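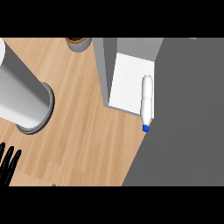
Session 6: Getting phosphorus back out of sludge liquor

Reading time: 4 min

Last week we left the side stream sitting there full of ammonium and phosphate, and a few of you asked me in the hallway what anyone does with it. Good question! So that's today. Have your mass balance sheet from session 5 handy, you'll want it for the second half.

Quick reminder of where we are on the flowsheet. Digested sludge goes to the centrifuge, the cake goes one way and the liquor (some books say centrate, some say reject water, I'll use all of them without noticing, sorry) goes back to the head of the works. It's a small flow compared with what comes in from town, but it's strong stuff. If your plant does biological phosphorus removal, the bugs let go of a lot of their phosphorus in the digester, and you end up sending it around in a loop. You remove it, release it, pump it back, remove it again, and pay for it every time.

Struvite, the short version

Struvite is magnesium ammonium phosphate with six waters attached, MgNH4PO4·6H2O. One magnesium, one ammonium, one phosphate. Please write that ratio down, because half the exam mistakes every year come from people forgetting that it's a molar ratio and working in milligrams straight away.

Ammonium you have plenty of. Phosphate, depends on the plant. Magnesium is nearly always what you're short of, so you buy it, usually as magnesium chloride, sometimes as the oxide or hydroxide. The chloride dissolves fast and is easy to dose. The hydroxide is slower but pushes the pH up for you, so you save a little on caustic. Ngan-ling Cheng and I have been arguing about which one is cheaper over a full year since she was my student, and I think it depends mostly on how far away your supplier is.

About pH: struvite gets less soluble as the pH goes up, to a point. You can raise it with caustic, or you can blow air through the liquor and strip out carbon dioxide. Air stripping is slow and needs a tank, but there's no chemical bill and no tanker to wait for. Go too high on pH and your ammonium turns into ammonia, which you will smell long before you measure it.

Where it forms when you didn't ask it to

Pipe elbows, pump housings, the centrifuge outlet, anywhere the liquor gets splashed around and loses carbon dioxide. Edgars Bite at the Liepiņa works once brought me a piece of pipe with a hole down the middle I could barely get a pencil through. It's a lovely crystal and a miserable thing to chip out of a pump. Part of the case for a recovery reactor is that you get the struvite to grow in a place you picked — and the maintenance savings can matter more to the operator than anything the fertilizer sells for. Ask them, they'll tell you.

Crystal size

Big pellets settle and wash well. Fines go out over the top with the effluent, and then you've bought magnesium to make dust. You get fines when supersaturation is too high right at the dosing point, so spread the dose, mix it well, and recycle some of the treated liquor to dilute the feed. Keep a bed of seed crystals in there too. The upflow column in the Drostance handout is a decent picture of how the sizes sort themselves by height, so look at that before the lab.

Worked problem (we'll start it together)

Meva has a liquor flow of 9 cubic meters per hour. Orthophosphate is 21 moles of P in every cubic meter, which is a bit rich, I know, I picked it to keep the arithmetic clean. Background magnesium is negligible.

1. Find the molar flow of phosphate per hour.
2. Find the magnesium dose at a 1:1 ratio, then again at 1.3:1.
3. Convert both to kilograms of magnesium chloride hexahydrate. Hexahydrate! Check your molar mass.
4. Say in a sentence or two what the extra magnesium buys you.

You should get 189 moles per hour for step 1. If you don't, stop and find out why before going on.

Reading and housekeeping

Josefien Prins's chapter on solubility products, skip the part on activity coefficients unless you enjoy that kind of thing (I do). Zuleica Bastos is running the lab and wants groups signed up ahead of time. Bring goggles.

Next session is ammonia stripping, same liquor, different nutrient.

Contact: Hannelore Teuber, course office | © Serkia Course Notes | Back to top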